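One Red Tray and a Lot of Promises 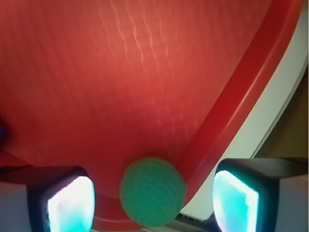 Any tray will slide if you carry it badly, the owner of Gusero told me before I had finished my first question. She has run the housewares shop for 19 years and has heard most of what I had to say about plastic trays.

I had come because of the claims. Wunder, the supplier behind a line of serving trays she stocks, says in its leaflet that a textured floor "keeps every glass where you put it." I have dropped enough glasses to doubt that.

"It helps a little," she said. "A smooth tray is worse. But I wouldn't run up the stairs with it."

What about the raised rim? She likes a rounded one, mostly for wiping out. Crumbs get stuck in square corners, and she says customers bring that up more than anything else. I asked whether they really come back to the shop to talk about crumbs.

"They do – you'd be surprised what people come back for."

The red ones sell best in December, then sit. She ordered 230 last year and still had 54 on the shelf in spring, which doesn't sound to me like a product that sells itself. She blamed the color. I wondered about the price, and she let that go by.

We got on to the raised dots. Doesn't grease settle between them? "If you leave it, sure. Use a soft brush." The leaflet says a damp cloth is enough. She shrugged when I read it to her. "I didn't write the leaflet."

She keeps 3 trays at home, one of them an old Urquhart with no texture at all, and that is the one she reaches for at breakfast. I asked why she doesn't tell customers so.

"Nobody has asked me. And I can't get the Urquhart anymore."

I left without buying a tray. She said she would hold a red one for me until Saturday.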